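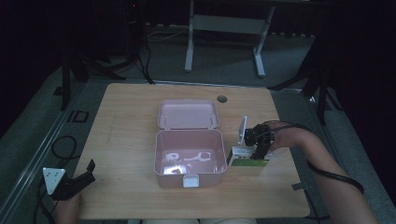

Have you ever tried to tell a friend how to tie a shoe, using only words? It's really hard! You know how to do it, but your hands know it better than your mouth does. I write software for robots, and I have the same trouble every day. So I let hands do the explaining. A person holds a gripper in each hand and does a small job, like this one with the pink box and the little white-and-green packet, and the computer gets to learn from the moves.

So what does my program do with all that? It chops time into tiny slices, 30 of them every second. For each slice it keeps a picture, plus where the grippers are and how far open their jaws are. Think of a flip book, where every page also has a note that says "move a bit left" or "squeeze now."

One flip book isn't enough, though. If the robot only ever saw the box in one spot, it might reach for that same spot even after you slid the box over (my friend Athina calls this "grabbing ghosts"). So we do the job 50 times and change something every time. We turn the box a little, or start with the packet somewhere else.

Then comes the learning part, which I love! The program looks at a picture and guesses the next move. At first its guesses are terrible. It checks each guess against what the person did, fixes itself a teeny bit, and tries again, over and over, while I go eat lunch.

Want to try it at home? Get a friend, a box and a spoon. Close your eyes and let your friend tell you where to move, one tiny step at a time, until the spoon is in the box. My best try took 15 steps. Tell me if you beat it!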